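# Product Review: Dokska Screw-Cap Storage Bottle

Prepared for the Ceketti Learning Centre, Equipment and Supplies, August 13, 2022 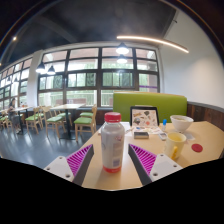 One reader of our earlier notice on bench supplies wrote that a bottle hardly merits a review, that the lid either comes off or it does not, and that the Centre would do better to buy whatever is cheapest by the carton. The point about price is addressed under Cost and Supply. On the first point the Centre takes a different view. Storage bottles are handled by every group that uses our rooms, and the complaints received about the previous model concerned the cap almost without exception.

## Background

The Centre has for some years kept water-based supplies – thinned paste, rinse water, colour washes and similar – in bottles decanted from bulk containers. The outgoing model was the Segura tall bottle, which has a narrow cap and a slim body. It was adequate on the shelf. In use it fell over easily when reached past, and the cap was difficult for younger participants and for adults with reduced grip strength.

The Dokska bottle was put forward by our regular supplier, Brukeo, as a replacement. It was tried for 10 weeks in two rooms, under ordinary conditions and without any change to the programme. Staff were asked to note faults as they arose and to use their own words. No scoring sheet was issued, and this review is accordingly a summary of remarks and of our own handling of the bottle. It should not be read as a laboratory assessment.

## General Form

The bottle has a pale grey-white body with rounded shoulders and a wide screw cap in a pinkish red. A bright red-orange band runs around the base. Between the cap and the shoulders there is a short translucent neck.

The shape is a plain one and suits the purpose. Rounded shoulders are easier to wipe than the stepped shoulders of the Segura model, where dried paste tended to collect in the angle and had to be removed with a brush. Staff reported that a damp cloth was sufficient for the Dokska bottle in nearly all cases.

The coloured cap was received better than expected. On a pale benchtop, among papers and small boxes, a pale bottle might easily be overlooked, and the red at either end makes it simple to find. It also assists at pack-up, when a supervisor wishes to see at a glance whether everything has been returned to the shelf.

## The Cap

The width of the cap is the principal reason for preferring this bottle. It can be turned with the whole hand, and participants who had asked for help with the Segura cap generally managed this one alone. A wide cap is also easier to put down and pick up again, and fewer were mislaid over the trial.

Staff raised two reservations. The first is that the cap must be started squarely. If it is set on at a slight angle it will turn, feel firm and still not be closed. This was the cause of the only spill of any consequence, when a bottle of blue wash was laid on its side in a carry tub after being closed in haste. The bottle was not at fault in the strict sense, but a cap that gives a false impression of closure is a nuisance in a busy room. Supervisors have since been asked to check each cap before tubs are moved.

The second concerns dried material in the thread. Thinned paste left on the neck overnight will hold the cap very firmly by morning. Warm water releases it. We would ask the manufacturer to consider a slightly deeper grip on the cap for this circumstance, although we recognise that few buyers are likely to store paste in it.

## Stability

The bottle stands upright well on a level table. It was knocked in the course of ordinary work and for the most part rocked and settled. Stability depends, as one would expect, on how much is in it. A full or half-full bottle caused no concern. A nearly empty one is light enough to be carried off by a sleeve, and we advise refilling before a session in preference to running bottles down to the last.

On the sloping drawing boards in the second room the bottle was not suitable at any level of fill. The same is true of the Segura model and of every other bottle the Centre has owned. A side table should be provided.

## Filling and Pouring

Filling from a bulk container is straightforward with a funnel. Without one it is possible, though staff who tried it at the end of a long day did not recommend it. The Centre's existing funnels fitted and no new ones were required.

Pouring is acceptable for thin liquids and less so for thick ones. Thinned paste leaves a thread over the lip which must be wiped each time. Rinse water pours cleanly if the bottle is tipped with some decision and returned upright without hesitation; a timid pour runs down the side. Participants learned this for themselves within a session.

The body does not lend itself to judging the level of the contents by eye from across a room. Staff accustomed to clear bottles found this an annoyance in the first weeks and fell into the habit of lifting each bottle before setting out. Buyers for whom the level is important, for instance where measured quantities are dispensed, should look elsewhere.

## Marking and Labelling

Our least favourable comments are reserved for the marking. The bottle carries a small reddish mark with lines of pale print beneath it, and a small bluish block in the manner of a barcode close to the bottom. The print is too pale against the body to be of practical service. Any care or filling instruction which the manufacturer wishes to be followed should be supplied on a separate sheet or printed in a darker colour.

The printing also occupies part of the surface on which the Centre would wish to place its own contents label. All decanted liquids in our rooms must be labelled, and a label placed over existing print can look untidy. We settled on placing the label on the unprinted side, with the contents and the initials of the person who filled the bottle. Paper labels lifted at the corners after repeated wiping. Cloth tape, written on before it is applied, lasted for the whole of the trial.

Some supervisors suggested marking the cap as well. We do not advise this. Caps are exchanged between bottles during washing, and a marked cap on the wrong bottle is worse than an unmarked one.

## Cleaning and Storage

Bottles were washed by hand in warm water with ordinary detergent and left to drain inverted, with the caps alongside. A narrow bottle brush is needed for the shoulders on the inside, where colour tends to linger. Strong red and blue washes left a faint tint in the bottles used for them. Those bottles have been kept for colour and are no longer used for rinse water.

The bottle fits the shelving in both rooms when stood upright. It is a little too wide to stand in the Segura racks, and groups which have fitted such racks will need to remove or replace them. The Centre has removed its own and does not intend to replace them.

## Cost and Supply

The Dokska bottle costs more per unit than the Segura bottle. The difference is modest for a small order and becomes noticeable when a whole room is to be fitted out. Against this must be set the replacement of lost caps, which for the Segura model was a recurring expense. Brukeo supplies spare Dokska caps separately, and three were ordered at the start of the trial. None has yet been needed.

Delivery was prompt. The bottles arrived capped and wrapped, and were rinsed before first use in keeping with our usual practice. Part-cartons are not available, which will be of concern to smaller community groups. Such groups may wish to order jointly.

## Recommendation

The Centre will adopt the Dokska bottle for water-based supplies in both rooms as existing stock wears out. It is recommended to other organisations whose main difficulty is with small or stiff caps. It is not recommended where the contents must be measured by eye or where bottles are regularly carried lying down.

Supervisors taking over a room fitted with the new bottles are asked to observe the following:

- Close the cap squarely and check it before the bottle is moved.
- Wipe the neck after any use with paste.
- Label on the unprinted side, in cloth tape.
- Keep colour bottles for colour.

Remaining Segura bottles may be used until October, after which they will be withdrawn from the rooms. Groups wishing to have them for their own use should apply in writing to the Centre's office.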